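洗濯表示の話

最終更新:2026年3月21日(土曜日)

洗濯表示というのは、服の内側に縫いつけてある小さな布に並んだ、あの記号のことです。取扱い表示、ケアラベルとも呼ばれます。私はこれを読むのが昔から好きで、旅先で買ったハンカチまで裏返してしまうくらいなので、この項目もかなり私の好みに寄った書き方になると思います(ご容赦ください!)。

基本の記号

いまの日本の表示は、基本になる形が五つあります。桶の形が家庭での洗濯、三角形が漂白、四角形が乾燥、アイロンの形がアイロン仕上げ、丸がクリーニング店での手入れ。これに数字や点や線がくっついて、細かい意味が決まります。並ぶ順番もこのとおりで、左から洗濯、漂白、乾燥、アイロン、クリーニングと進みます。慣れると一行の文章みたいに読めて、ちょっと楽しいんですよ。

桶の中の数字は液温の上限です。40と書いてあれば40度まで。「40度で洗いなさい」という意味だと思っている人がけっこういて、私も学生のころはそうでした。わざわざ風呂の湯を温度計で測っていたんですから、まじめというか何というか。桶に手が入っていれば手洗いで、液温は40度が上限。桶に大きなバツがついていたら、家では洗えません。

桶の下の横線は力の弱さを表します。線がなければ普通の強さ、一本なら弱く、二本なら非常に弱く。線が増えるほど弱くなるので、初めて見ると逆に感じるかもしれません。私は「線のぶんだけ遠慮する」と覚えました。

点はその反対で、増えるほど温度が高くなります。四角の中に丸がある記号はタンブル乾燥で、中の点が一つなら排気温度の上限が60度、二つなら80度。アイロンの点は一つから三つまであって、一つは110度、二つは150度、三つは200度が底面温度の上限でした……と過去形で書きたくなるのは、点三つの上限がのちに210度へ見直されているからです。手元の服がどちらの時期のものか、タグだけではなかなか分かりません。まあ、家のアイロンの「高」で困ったことは一度もないのですが。

干し方の記号

四角形の中に線が入っているものは自然乾燥の指示です。縦線が一本ならつり干し、二本ならぬれつり干し(絞らずに、ぬれたまま吊るす)。横線なら平干しで、これも二本になるとぬれ平干しになります。左上の角に斜めの線があれば日陰で。私がいちばん美しいと思うのはこの一群です。物干し竿に下がった布と、台に寝かせた布と、軒の影。形だけでちゃんと伝わるんですよね。

平干しを指定されるのはセーターのような編み物が多いです。水を吸った編み地は重くて、吊るすと自分の重みで伸びてしまう。うちには平干し用の網がなくて、長いあいだ風呂のふたの上に広げていました。乾くのに時間がかかるので、家族からの評判はよくありません。
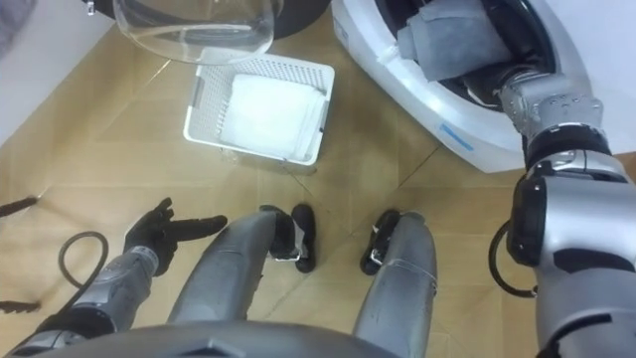 ところで記号の読みやすさについては、この項目の下書きを読んでくれたEa Toftさんから、絵よりも短い言葉のほうがずっと親切だと思う、と返事が来ました。横線二本なんて年に一度も見ないのだから覚えられるはずがないし、「弱く」と一言書いてあればそれで済む、とのこと。老眼になってからは小さな線がくっついて見える、とも書いてありました。

うーん、これは耳が痛い。たしかに昔の日本の表示には、桶の下に「弱」、アイロンの中に「中」などと字が入っていて、読めばそのまま分かったんです。ただ、字にすると今度はその言葉を読めない人が困ります。どちらがいいのか、私はまだ決められません。表示の下に「中性洗剤使用」「洗濯ネット使用」のような言葉が添えてある服もあって、あれはちょうど両者の間くらいでしょうか。

日本の表示の移り変わり

日本で独自の記号が使われるようになったのは1960年代の終わりです。洗濯機の四角い箱の絵に水温が書いてあるもの、服の形をした干し方の絵、三角フラスコに「エンソサラシ」と書いてあるもの。あのフラスコ、懐かしいと思う方も多いのではないでしょうか。子どものころの私は、理科の実験に使う服なのだと信じていました。

これが国際規格に合わせた記号に切り替わったのが2016年の12月で、種類も22から41へと一気に増えました。海外で買った服と同じ読み方ができるようになった一方、絞り方の記号(ぞうきんをねじったような、あの絵です)はなくなりました。私はあれがお気に入りだったので、いまだに少し寂しいです。古い服に残っているのを見つけると、捨てられなくなります。

書いていないことの扱い

もう一つ、よく聞かれるのが、五つのうちどれかが欠けている場合です。省略された記号があるときは、その手入れはどれでもできる、と読むのが決まりです。三角がなければ漂白はしてよいことになるわけですが、色柄物に塩素系をかける勇気は私にはありません。できる、と、やったほうがいい、はやっぱり別のことで、記号が示しているのはあくまで上限なんですよね。

漂白の三角は、何もなければ塩素系も酸素系も使えます。斜線が二本入ると酸素系だけ、バツなら両方だめ。数ある記号のなかで、覚えておいて得をするのはここだと思います。白いシャツだからと安心して塩素系を使ったら、襟の樹脂加工が黄ばんだ、という失敗は本当によくあって、私も一枚やりました。

丸の中のPとFとW

丸の中のPとFはドライクリーニングに使う溶剤の種類、Wはウエットクリーニング、つまり店で行う水洗いです。私たちが家で何かする記号ではなく、お店の人に宛てた手紙のようなものだと思ってください。それでもFだけの服は石油系の溶剤に限る、と知っていると、受付での会話が少し弾みます。弾まない日もあります。

集めた記録

趣味が高じて、私はタグの写しをノートにつけています。いまのところ212枚分で、そのうち二本線の桶がついていたのは26枚でした。思っていたより多い! 薄手のブラウスと、あとは水着です。GevleyというメーカーのカーディガンとCareroのスカーフは、どちらも平干しで日陰、アイロンは点一つと、まるで双子のような並びでした。Hafþórssonの厚手の靴下には言葉の注意書きが四か国語でついていて、タグのほうが靴下より長いんじゃないかと思ったほどです(測ったら、もちろん靴下の勝ちでした)。

タグがちくちくするからと切ってしまう人は、記号の面だけでも取っておくのがおすすめです。私は空いた飴の缶に入れていますが、どれがどの服のものか分からなくなりかけているので、裏に鉛筆で「紺の長袖」などと書くことにしました。缶の底には、もうどこにもない服の札がまだ何枚か残っています。

関連する項目:液温、柔軟剤、混用率、しみ抜き、当て布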